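Notes for Unit 4: Recording Demonstrations with the Hand-Held Gripper

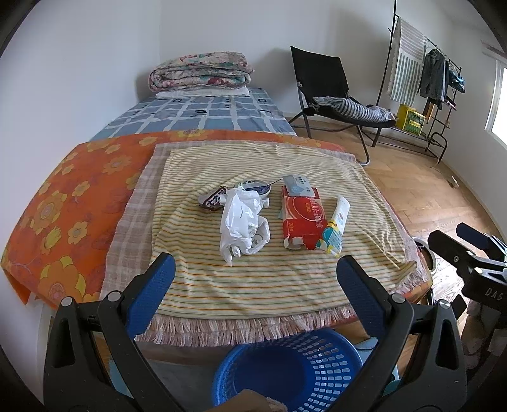 A demonstration is one full attempt at a task, from the first reach to the moment both grippers are clear of the objects. Press record before you move and stop only after you have backed away. If you fumble a grasp, keep going and finish the task. Recoveries are useful to the policy as long as they are marked "R" in the log.

This unit uses the tidying task in the Cevlow set. The items are the kind people leave lying on a bed: a bowl with a spoon in it, a crumpled plastic bag, a snack wrapper, a torn paper box, a tube. Each calls for a different grasp.

Rigid items. Take the bowl by the rim. Close slowly and lift straight up before you move sideways. The spoon may slide, so keep the bowl level.

Thin and soft items. Bags and wrappers give the pads very little to hold. Come in low, with the jaws nearly flat to the cloth, and pinch a fold. Patterned blankets and towels make edges hard to pick out in the recording, so pause for a moment once the pads are closed. Watch that you do not pick up the towel too.

Boxes. Grip the side walls. An open flap bends and the box will turn in the jaws.

Two hands. Keep the second gripper in the other hand even when one would do - it can hold the cloth down while the first one lifts.

Compare this with remote control, covered in Unit 3. With the Bang arm you were limited by delay and joint range. By hand you are not, and it is easy to make a motion the arm cannot copy. Clusari checks each file for this after upload. Of the 146 demonstrations from the last group, 28 were rejected, most of them for wrist turns that were too fast. 106 passed with no changes and the rest were trimmed.

Before next class: record four demonstrations, change the layout between each one, and upload them with your log by 5 p.m.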